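Eleven vines and a very long fence

Anjani Nugroho is already halfway down the side path when I arrive, secateurs in her back pocket, calling over her shoulder that I have to smell something. It's a flower, purple and white and absurdly frilly, and she's right, it smells fantastic.

"People plant passionfruit for the fruit," she says. "Fair enough! But I'd grow them for that alone."

She has 11 vines on the go at Arnholm, the old block she took over 15 years ago, and most of them are the black-skinned sort every Aussie backyard used to have over the dunny. The one she really wants to talk about is the granadilla, the sweet orange-skinned cousin that likes cool nights and sulks in a hot summer.
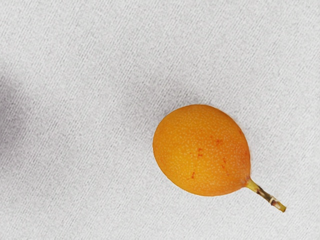 Her first two died. "Wet feet, both of them. I'd put them in the heavy soil near the tank, which was just silly of me." The third went in on a mound with plenty of compost and a bit of coarse sand, up against the north fence, and by the second February it had climbed over into Trudy Baxter's place next door. Trudy, to her great credit, strung up more wire.

I ask what they taste like and Anjani lights up. "Honey, a bit of pear. Hardly any sourness. You crack the shell with your thumbs and slurp the lot, seeds and all. My kids won't use a spoon." She reckons cooking them is a waste, though she'll allow the pulp over plain yoghurt, or stirred through a cold rice pudding her friend Tsz-kin Liu makes with coconut milk. 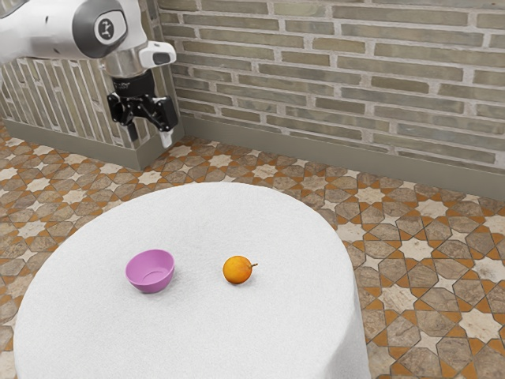

An orange fruit and a pink-purple bowl on a white tablecloth.

Feeding is simple: chook manure in spring, again after the first flush, and a deep mulch kept well back from the stem. Pruning makes people nervous, she says, and they leave it far too late. She takes hers back by a third once the frosts are done, and she pulls any sucker that comes up from below a graft the minute she spots it.

We end up at the seedling bench, where there are 34 little pots, nearly all spoken for. I came for a chat and I'm going home with two of them. Anjani has written "MOUND!" on both labels.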